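Hatgate residents' group questions town's "green network" status

For release: July

The Cai Street and Riverside Residents' Group has given a cautious response to the news that Hatgate has joined the Dristora network of nature-friendly towns, and is asking the council to say what the membership will change on the ground.

Hatgate is the second town in the county to sign up. Members of the network promise to bring trees, wildlife and open water back into everyday streets. The group supports that aim. It is less sure that a logo on the council's letterhead will bring it about.

The council's own action plan promises 3,433 new trees over three years. It does not say where they will go, what kinds they will be or who will water them in their first two summers. The last planting scheme, along Hitell Road, was announced in much the same language. Over half of those trees are now dead or missing, and the empty pits have been filled with tarmac.
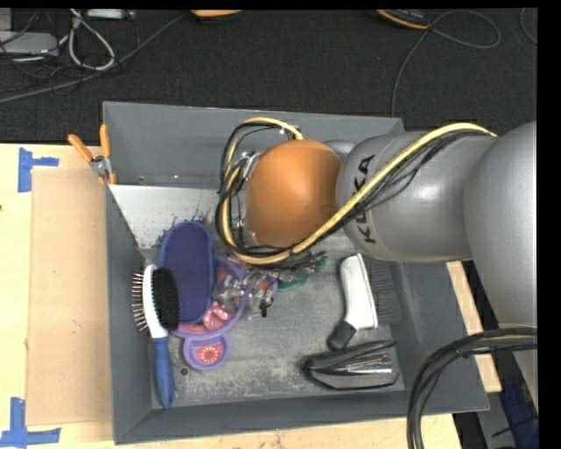

Planting figures are easy to announce and hard to check, and the group would like the council to publish a list, street by street, that anyone can walk round and compare with what is growing. It should include failures as well as successes. A tree that has died should not stay on the books as a tree. The plan also counts planters towards its "new green space" total, and here the group would draw a firm line. A large grey bin with sloping walls and one small hole near a corner of its floor could be filled with compost and counted under the rules as they stand. It would do very little for bees, shade or flooding.

The group has also asked why the plan leaves out the meadow behind Hitell Road, which already has slow-worms, hedgehogs and old hawthorn. The land is still marked for parking in the local plan. Residents find it odd that a town can join a nature network while keeping the option to pave over one of its better bits of nature.

There are things in the plan to welcome. The promise to cut verges less often costs little and could start at once. So could the ban on weedkiller in play areas — although the same ban was agreed two years ago and spraying carried on.

The group is calling on the council to publish its street list before planting begins in the autumn, to set aside money for watering and replacement, and to take the meadow out of the parking plans. It will carry out its own survey of street trees next spring and will put the results on public show at Hatgate Library, whatever they say.

ENDS

Notes to editors

The Cai Street and Riverside Residents' Group is open to anyone living in Hatgate and has no link to any political party. Copies of its full reply to the action plan are available on request.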